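Accept all cookies | Manage preferences

Vemero Publishes Planning Guide for Two-Arm Benchtop Handling Cells

Mar 12, 2023

Vemero today released a planning guide for companies budgeting their first robotic cell for handling small electronic devices. The guide covers equipment selection, floor space, spares and acceptance testing, and is available at no charge to registered buyers.

Gripper fingers are treated as a separate budget line. Opening width, tip shape and finger surface should be set against the smallest part in the buyer's range before an arm is chosen.

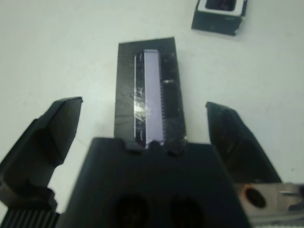 Arms and Reach

The guide recommends pricing both arms, both grippers and their controllers in one quotation. Reach should be checked at the center of the table, where the two work areas overlap, and cable routing at the wrist should be confirmed before the order is placed.

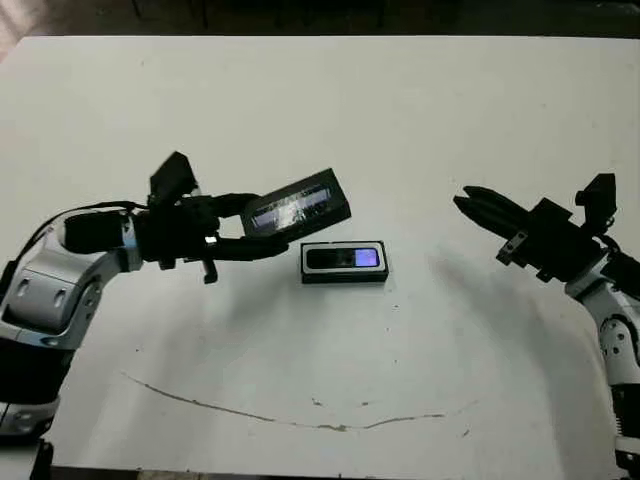
Buyers who plan to add a second part type within the first year are advised to hold back 30 percent of the tooling budget for it. Lead times for replacement fingers should be written into the supply contract. Vemero suggests a limit of 8 weeks.

"Most of the overruns we review come from tooling and fixtures that were left out of the first request," said Weronika Czarnecka, author of the guide. "The arm price is usually known early."

Site and Acceptance

A cell may be set up in an existing office or lab room if power, lighting and walking clearance are checked first. 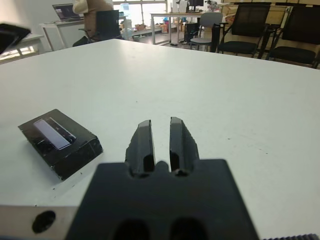 Acceptance testing should use the buyer's own parts, including worn ones, and run for two full shifts. The Durneo worksheet supplied with the guide records part type, grip position and cause of each stop. A revised worksheet was issued to pilot users in January.

Press contact: Osian Meredith, Vemero

2 shares | 0 comments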